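How to Plan Your First Home Robot Routine

So you have a robot at home, or you're about to, and you'd like it to do something useful besides startle the dog. Wonderful! I've been setting up routines for small household robots for a good while now, mostly with the Omska planner, and I still remember how muddled my first one was. Let's take it slowly and get you one routine that works. You can get fancy later.

What you'll need

A robot that's already paired and charged, the Omska planner on a laptop or tablet, and a pencil and paper. Yes, paper. I've tried skipping it and I always end up hunting for the back of an envelope anyway.

Step 1: Pick one small chore

Pick something you could explain to a visiting cousin in a single sentence. "Carry the mail from the hall to the desk" is a good one. "Tidy the living room" is a terrible one, because tidying is really dozens of little decisions all wearing the same coat. If your chore has the word "and" in it more than once, cut it in half and save the rest for another evening.

Step 2: Write the stops

On your paper, list the places the robot has to stop, in order. Beside each one, write what it should do there. My mail routine has just 2 stops, and it took me far longer than I'd like to admit to get it down from five. Give each stop a plain name, too. I once called one "Corner B" and a month later I had no idea where Corner B was.

Step 3: Draw the room in the planner

Open a new room and put in the walls first, then the big furniture, then anything that sits on the floor. Measure with a real tape if you can. Koler furniture files load straight into Omska, and if you own anything from Rana you can usually find a close match in the same list. Save a copy before you start moving things around (please, please save a copy).
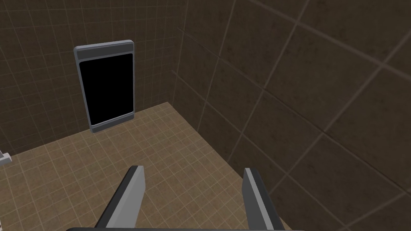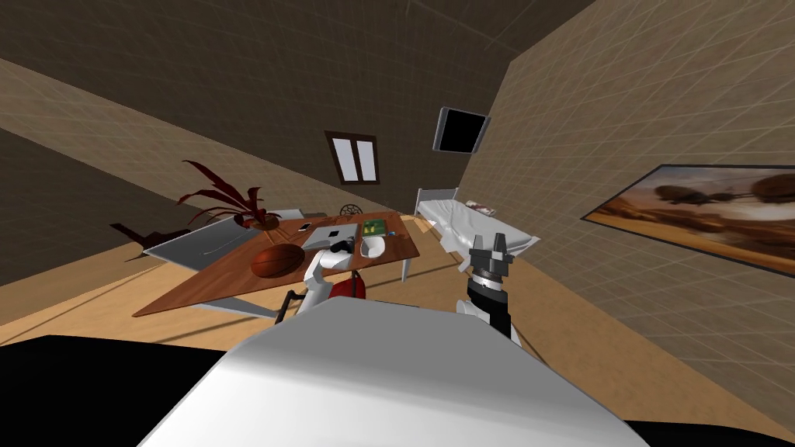 Once the room is drawn, the planner wants to know how much space to keep clear around the robot, and the setting is called the margin. I start with 15 centimeters and only go smaller if a doorway forces me to. Tables deserve extra thought. With one like the wooden one in the second picture, set at an angle to the view and with a metal leg under its end, it's easy to mark the top and forget about the leg, and a leg is just the sort of thing a wheeled base will find for you. Draw the top and the legs as separate pieces and you'll save yourself some grief.

Step 4: Run it slowly

Set the speed to the lowest notch and run the routine in the planner from start to finish. Watch the whole thing, even the dull stretches. My current mail run is 193 seconds at that speed, and I make a cup of tea afterward as a reward for sitting still. If the robot pauses somewhere odd, move that stop a little and run it again.

Step 5: Try it in the real room

Pick up the rugs and the charging cords, keep the stop button in your hand, and let it go. Stay close for the first few runs. I like to try mine in the evening and again in bright morning light, as my old Allstead unit got quite confused by sun on the floorboards, especially in July.

If it keeps stopping halfway, check the battery before you touch anything else. Mine gives up on long routines at 22 percent, and I spent an entire afternoon redrawing a perfectly good hallway before I noticed. After that, check your stop names for duplicates, then widen the margin by a notch and try once more.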